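Leitfaden für Greifversuche in Testküchen erschienen

Der Verein Filtano hat am Freitag einen Leitfaden veröffentlicht, der beschreibt, wie man Versuche mit Roboterarmen in nachgebauten Küchen vorbereiten, durchführen und dokumentieren soll. Das Papier richtet sich an kleinere Labore und an Hochschulgruppen, die ihre Ergebnisse mit anderen vergleichen möchten. Es hat 3 Teile: Aufbau des Arbeitsplatzes, Ablauf eines Versuchs und Protokoll.

Die Arbeit an dem Text hat im Dezember begonnen. Grundlage war eine Auswertung von 1.727 Versuchsprotokollen, die von den beteiligten Gruppen eingereicht wurden. Bei 356 davon fehlte die Angabe, wo die Gegenstände am Anfang des Versuchs lagen. Diese Protokolle konnten für den Vergleich nicht benutzt werden.

„Wir hatten sehr viele Zahlen und konnten einen Teil davon nicht verwenden“, sagt Noémie Charbonneau, die bei Filtano die Redaktion geleitet hat. „Wenn zwei Labore das Wort Teller schreiben, meinen sie nicht unbedingt denselben Teller.“

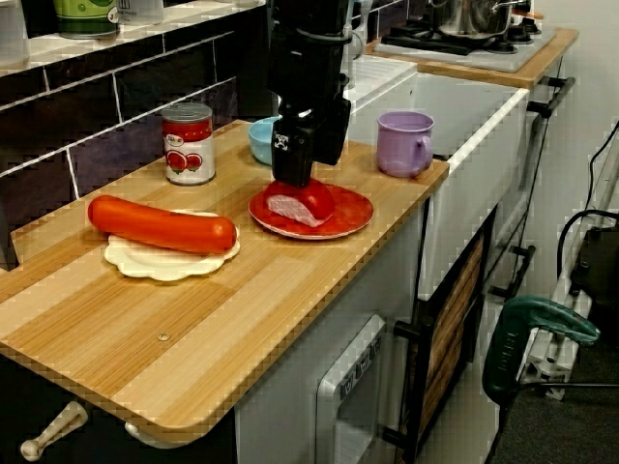

Greifer am Spielzeugschinken auf dem roten Teller, links eine Wurst auf weißem Geschirr.

Der erste Teil behandelt den Arbeitsplatz. Für jede Küche soll eine Liste der Gegenstände geführt werden, mit Farbe, Größe, Gewicht und Hersteller. Wird ein Gegenstand ersetzt, bekommt er eine neue Nummer, auch wenn er gleich aussieht. Vor jeder Serie wird die Arbeitsfläche aus der gleichen Richtung fotografiert. Die Beleuchtung ist zu notieren, und zwar getrennt für Tageslicht und künstliches Licht.

Ausführlich ist der Abschnitt über den Bereich neben und hinter der Küche. Kabel sollen so geführt werden, dass sie weder in den Weg der Mitarbeiter noch in den Bewegungsraum des Arms kommen. Werkzeug, das für den Umbau gebraucht wurde, ist vor dem Beginn der Serie an seinen Platz zurückzubringen. Der Not-Halt muss vom Platz des Bedieners ohne Aufstehen erreichbar sein und wird jeden Morgen einmal geprüft.

Über diesen Abschnitt wurde bei der Erarbeitung am längsten diskutiert. Sorin Tudose vom Prüfbüro Paltoder hatte vorgeschlagen, eine markierte Zone am Boden vorzuschreiben. Andere Mitglieder der Arbeitsgruppe fanden diese Vorschrift zu streng für Räume, in denen mehrere Aufbauten nebeneinander stehen. Im fertigen Text ist die Markierung eine Empfehlung.
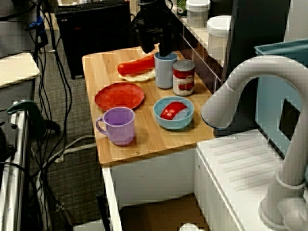 Im zweiten Teil geht es um den Ablauf. Ein Versuch beginnt nach dem Leitfaden erst dann, wenn der Arm in seiner Ausgangsposition steht und der Bediener die Startlage aller Gegenstände bestätigt hat. Greift während des Versuchs ein Mensch ein, zum Beispiel um einen umgefallenen Becher aufzustellen, dann gilt der Versuch als abgebrochen. Er darf wiederholt werden, aber der Abbruch bleibt im Protokoll stehen.

Auch die Reihenfolge der Aufgaben ist geregelt. Sie soll vor der Serie ausgelost werden, damit nicht immer die leichten Gegenstände zuerst kommen. Runde Gegenstände und solche mit glatter Oberfläche werden als eigene Gruppe ausgewertet. Für die Bewertung sind nur die Stufen „erreicht“, „teilweise erreicht“ und „nicht erreicht“ vorgesehen.

Kendra Arsenault, Ingenieurin beim Hersteller Simard, begrüßt diese Regelung. In ihrem Haus wurden bisher fünf Stufen benutzt, und zwei Prüfer kamen oft zu verschiedenen Noten. Kritisch sieht sie dagegen den Aufwand für das Protokoll. Wer an einem Tag viele kurze Versuche macht, brauche dafür eine passende Software oder eine zweite Person.
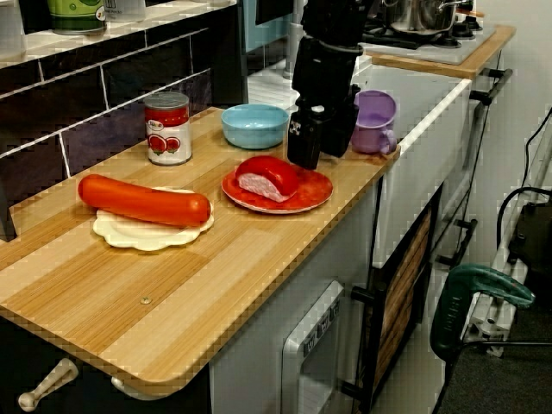

Foto: Filtano / Annick Nguyen

Der dritte Teil enthält deshalb eine Vorlage, die man am Bildschirm oder auf Papier ausfüllen kann. Pflichtfelder sind die Nummer der Serie, der Name des Bedieners, die Version der Steuerung, die Startlage und das Ergebnis. Für Bemerkungen ist ein freies Feld vorhanden. Die Daten sollen mindestens bis zum Ende des jeweiligen Projekts aufbewahrt werden.

Der Leitfaden ist freiwillig und ersetzt nicht die gesetzlichen Vorschriften zum Arbeitsschutz. Zwei Gruppen wollen ihn trotzdem schon als verbindlich für ihre eigenen Versuche erklären, darunter das Projekt Hesis. Dessen Leiter Tadhg Mac an tSaoi rechnet bis zum Abschluss mit 3.000 Versuchen, die alle nach der neuen Vorlage erfasst werden.

Das Dokument kann bei der Geschäftsstelle von Filtano kostenlos angefordert werden. Eine englische Fassung ist in Vorbereitung. Kommentare und Korrekturen nimmt die Redaktion schriftlich entgegen, bitte immer mit Angabe des Abschnitts.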